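요즘 저녁마다 바느질을 한다. 정확히 말하면 수선이다. 옷을 새로 만드는 건 엄두도 못 내고, 구멍 난 양말이랑 팔꿈치 해진 스웨터를 붙잡고 앉아 있는 시간이 하루에 한 시간쯤 된다. 시작한 건 2월이었는데, 그때는 이렇게까지 오래 할 줄 몰랐다. 보통 내 취미의 수명은 재료가 도착할 때까지거든 ㅎㅎ (뜨개질 안녕... 수채화 안녕...)

계기는 좀 시시하다. 겨울 내내 입던 회색 스웨터 팔꿈치에 구멍이 났다. 처음엔 연필 끝 정도 들어갈 크기라 모른 척했는데, 어느 날 회사에서 턱을 괴고 있다가 팔꿈치가 차가워서 보니 맨살이 책상에 닿고 있었다. 버리자니 아깝고, 수선집에 전화했더니 니트는 안 받는다고 하고, 두 번째 집은 받기는 하는데 스웨터 살 때 낸 돈보다 더 부르셨다. 그래서 그냥 내가 하기로 했다.

마침 예전에 같이 일했던 트레이시(Tracey Mapplebeck, 지금도 가끔 메일을 주고받는다)가 떠올랐다. 이분이 카디건 소매에 노란 네모를 하나 달고 다녔는데, 나는 한참 동안 그게 원래 디자인인 줄 알았다. 어느 날 물어봤더니 직접 기운 거라고 했다. 회색 카디건에 병아리색 실로! 숨길 생각이 전혀 없는 그 색이 이상하게 부러웠다. 메일로 어떻게 하는 거냐고 물었더니 답장이 아주 길게 왔다. 첫 줄이 "제일 안 아끼는 양말부터 꺼내요"였다.

나는 당연히 말을 안 듣고 스웨터부터 시작했다. 그리고 망했다.

니트 구멍 메우는 걸 영어로는 다닝(darning)이라고 하는데, 원리만 놓고 보면 베틀이랑 똑같다. 구멍 위로 세로실을 나란히 걸어 놓고, 가로실을 위아래 위아래 번갈아 통과시키면서 작은 천 조각을 그 자리에서 짜는 거다. 글로 쓰면 두 줄인데 손으로 하면 두 시간이다. 첫 작품은 실을 너무 당겨서 구멍이 오므라들었고, 팔꿈치에 배꼽이 생겼다. 진짜로 배꼽. 남편이 보더니 아무 말도 안 하고 물을 마시러 갔다.

다 풀었다. 푸는 데 또 한참 걸렸다. 그러고 나서야 얌전히 양말 서랍을 열었다.

양말은 확실히 좋은 선생님이다. 일단 망해도 신발 속에 들어가니까 마음이 편하고, 구멍 나는 자리가 늘 비슷해서 같은 모양을 여러 번 연습하게 된다. 우리 집은 나는 엄지발가락, 남편은 뒤꿈치다. 이걸 결혼하고 한참 지나서 처음 알았다. 사람마다 걷는 버릇이 달라서 그렇다는데, 그 뒤로 남편이 걸을 때 자꾸 뒤꿈치를 보게 된다. 쿵쿵 찍으면서 걷더라. 아랫집에 죄송합니다.

도구 얘기를 좀 하자면, 처음에는 아무것도 안 사려고 했다. 수명이 짧은 취미에 돈을 쓰는 게 나의 오랜 문제라서. 구멍 아래에 받치는 버섯 모양 나무 도구가 따로 있는데 나는 국자로 했다. 뒤집은 국자의 볼록한 면에 양말을 씌우고 고무줄로 묶으면 꽤 그럴듯하다. 단점은 국이 먹고 싶을 때 양말을 벗겨야 한다는 것. 결국 국자를 하나 더 샀고, 그 돈이면 버섯을 살 수 있었다는 걸 나중에 알았다.

바늘은 끝이 뭉툭한 돗바늘을 써야 한다. 이건 타협이 안 된다. 뾰족한 바늘로 하면 실과 실 사이로 지나가야 할 바늘이 실 한가운데를 쪼개고 들어가서, 나중에 모양이 지저분해지고 풀 때는 더 괴롭다. 바늘귀는 큰 게 좋다. 나처럼 저녁 조명 아래에서 하는 사람은 특히! 실 꿰다가 지쳐서 자러 간 날도 있다.

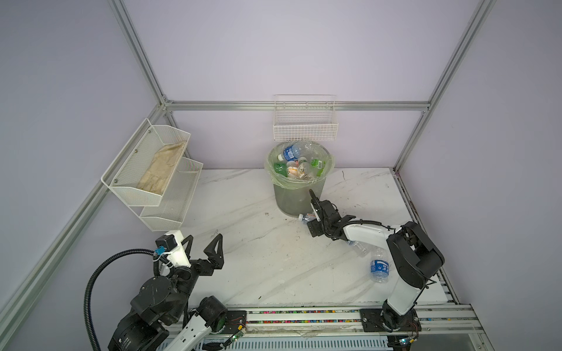 실은 아직도 어렵다. 원래 옷보다 살짝 가는 실이 좋다고들 하는데, 문제는 내가 가진 스웨터의 실 굵기를 내가 모른다는 거다. 처음에 굵은 실로 했더니 기운 자리만 방석처럼 두툼해져서 턱을 괼 때는 푹신하고 좋았지만 소매가 이상하게 섰다. 동네 실 가게에 스웨터를 들고 가서 보여 드렸더니 사장님이 안감 쪽을 만져 보시고는 서랍에서 자투리 실을 꺼내 주셨다. 파는 실이 아니라 샘플이라고, 그냥 가져가라고 하셨다. 그래 놓고 빈손으로 나올 수가 없어서 새 실을 세 타래 샀다. 장사를 정말 잘하시는 분이다.

그때 산 게 파루르덴(Farurden)이라는 실인데, 겨자색이랑 이끼색이랑 벽돌색을 골랐다. 옷장에는 회색, 남색, 검정밖에 없으면서 실은 왜 이런 색만 눈에 들어오는지 모르겠다. 겨자색은 트레이시의 영향이 분명하고, 벽돌색은 그냥 예뻐서. 집에 와서 남색 양말에 벽돌색으로 기워 봤는데, 어머, 너무 귀여운 거다. 발가락 끝에 작은 벽돌담이 생겼다. 신발을 벗고 들어가는 식당에 가고 싶어졌다.

아, 올이 긴 수선 얘기를 하고 싶었는데. 팔꿈치처럼 넓게 얇아진 데는 구멍만 메우면 안 된다는 걸 나는 비싸게 배웠다. 구멍 둘레의 얇아진 부분까지 넉넉하게 세로실을 걸어야 한다. 안 그러면 새로 짠 조각은 튼튼한데 그 둘레가 버티지를 못해서, 며칠 뒤에 조각이 통째로 덜렁거린다. 내 양말 하나가 그랬다. 기운 네모가 뚜껑처럼 열렸다 닫혔다 했다. 멀쩡해 보이는 데까지 한두 줄 더 나가서 시작하면 된다. 햇빛 쪽으로 들고 비춰 보면 어디가 얇은지 금방 보인다.

가로실을 넣을 때는 줄 끝에서 살짝 여유를 둬야 한다. 반원을 조그맣게 남기는 느낌으로. 빨면 털실이 조금 줄어드는데 여유가 없으면 그때 오므라든다. 배꼽의 원인이 이거였다. 트레이시가 메일에 분명히 써 줬는데 내가 그 문단을 안 읽었다. 다시 읽어 보니 굵은 글씨로 되어 있었다.

사실 나는 뭘 고쳐 쓰는 집에서 자란 사람이다. 외할머니가 이불이고 버선이고 다 기우셨다. 할머니 반짇고리는 과자 깡통이었는데 (다들 그 깡통 아시죠, 과자가 들어 있을 줄 알고 열었다가 실패만 보는 그 깡통) 안에 백열전구가 하나 들어 있었다. 어릴 때는 전구가 왜 거기 있는지 몰랐다. 국자에 양말을 씌우다가 갑자기 생각났다. 할머니는 양말 속에 전구를 넣고 기우셨던 거다. 매끈하고 둥글고 손에 딱 잡히고. 엄마한테 전화했더니 "그걸 이제 알았니" 하셨다. 엄마는 그 기운 양말이 창피해서 학교 갈 때 발을 오므리고 다녔다고 한다. 할머니는 색을 최대한 맞춰서 티 안 나게 하려고 하셨다는데, 그 손녀는 남색에 벽돌색을 박아 놓고 식당에 가고 싶어 하고 있으니.

이 얘기를 듣고 나서 며칠은 기분이 좀 묘했다. 나한테는 안 기워도 되는데 기우는 일이고, 할머니한테는 안 기우면 안 되는 일이었으니까. 그렇다고 내가 뭘 어쩌겠나 싶어서 다시 바늘을 잡기는 했다. 엄마 양말도 하나 달라고 했더니 구멍 난 건 다 버렸다고 하신다. 대신 얼마 뒤에 택배로 카디건이 왔다. 단춧구멍이 늘어나서 단추가 자꾸 빠진다고, 해 볼 수 있으면 해 보라고. 못 하면 그냥 입으라고도 쓰여 있었다.

단춧구멍은 전혀 다른 세계였다. 버튼홀 스티치라고, 구멍 가장자리를 실로 촘촘히 감싸는 건데 간격이 조금만 흔들려도 이가 빠진 것처럼 보인다. 못 쓰는 천에다 하나, 또 하나, 계속 연습하다가 자정을 넘겼다. 카디건에는 네 번째로 용기를 낸 밤에 했다. 아주 예쁘지는 않은데 단추는 이제 안 빠진다. 엄마는 받아 보고 "됐네" 한마디 하셨다. 우리 엄마 말투에서 이건 거의 기립박수다.

책도 한 권 샀다. 레이프 헤들룬드(Leif Hedlund)라는 사람이 쓴 수선 책인데, 본문이 쉽지 않아서 도해만 보고 있다. 그림이 585개나 실려 있다. 내가 알아들은 건 그중에 얼마 안 되지만 자기 전에 넘겨 보면 마음이 가라앉는다. 기억에 남는 건 장갑 손가락 끝을 되살리는 그림이었다. 거의 없어진 손가락을 남은 코에서 다시 떠 올리는 건데, 저건 수선이 아니라 재생이다. 도마뱀인가.

한 가지 곤란한 점은 이제 남의 옷이 보인다는 거다. 지하철에서 앞사람 소매 끝 올이 풀려 있으면 내려야 할 역을 지나칠 지경이다. 친구 로사우라네 집에 놀러 갔을 때는 결국 말을 꺼냈다. 소파에 걸린 담요에 구멍이 있길래 내가 해 주겠다고, 차 마시면서 하면 금방이라고. 금방은 무슨, 차를 최대 다섯 잔까지 마신 것 같다. 로사우라는 옆에서 드라마를 두 편 봤고 나는 소리만 들었다. 그래도 그 저녁이 참 좋았다. 손은 바쁘고 입은 놀고 있으니까 평소에 안 하던 얘기도 나온다. 마주 보고 앉아서는 못 꺼낼 얘기들이 바늘만 보고 있으면 술술 나오더라.

그날 로사우라가 이끼색 실을 고르면서, 담요에 이파리가 하나 떨어진 것처럼 해 달라고 했다. 나는 네모밖에 못 한다고 했다. 그래서 네모난 이파리가 생겼다. 이름을 지어 주자고 해서 '아르볼레다'라고 부르기로 했다. 스페인어로 숲이라는 뜻이라는데, 잎 한 장짜리 숲이다. 구멍이 더 나면 나무가 늘어날 테니 기다려 보기로 했다.

시간은 주로 밤 아홉 시쯤, 설거지 끝나고 나서 쓴다. 라디오를 틀어 놓고 식탁 끝에 앉는다. 예전에는 이 시간에 휴대폰을 봤다. 지금도 안 보는 건 아닌데, 양손에 뭐가 들려 있으니 볼 수가 없을 뿐이다. 의지력이 필요 없어서 나한테는 잘 맞는다. 단점도 있다. 어깨가 결린다. 한 자세로 고개를 숙이고 있으면 다음 날 아침에 목이 안 돌아가서, 요즘은 양말 한 짝 끝나면 무조건 일어나서 베란다까지 갔다 온다. 그리고 바늘은 꼭 세어서 넣어야 한다. 소파에서 한 개를 잃어버리고 셋이서(남편, 나, 자석) 한참을 찾은 적이 있다. 자석이 이겼다.

지금 바구니에는 남편 뒤꿈치 두 짝하고 내 잠옷 무릎이 들어 있다. 잠옷은 면이라서 다닝 말고 천을 덧대야 하는데, 덧댈 천을 고르다가 또 며칠이 갔다. 체크무늬로 할지 꽃무늬로 할지. 트레이시한테 물어봤더니 "양쪽 무릎이니까 하나씩"이라고 답이 왔다. 맞는 말이다.

참, 그 회색 스웨터. 결국 겨자색으로 다시 했다. 이번에는 구멍보다 훨씬 넓게 잡고, 줄 끝마다 여유도 두고, 사흘 저녁에 나눠서 천천히. 네모가 살짝 기울어서 평행사변형에 가깝지만 판판하게 누웠다. 회사에 입고 갔더니 옆자리 분이 이거 어디 브랜드냐고 물으셨다. 나는 0.5초쯤 고민하고 집에서 했다고 말했다. 그랬더니 다음 날 그분이 양말을 가져오셨다. 빨아 온 거라고 먼저 말씀해 주셔서 감사했고, 지금 겨자색이랑 이끼색 중에 고르시는 중이다.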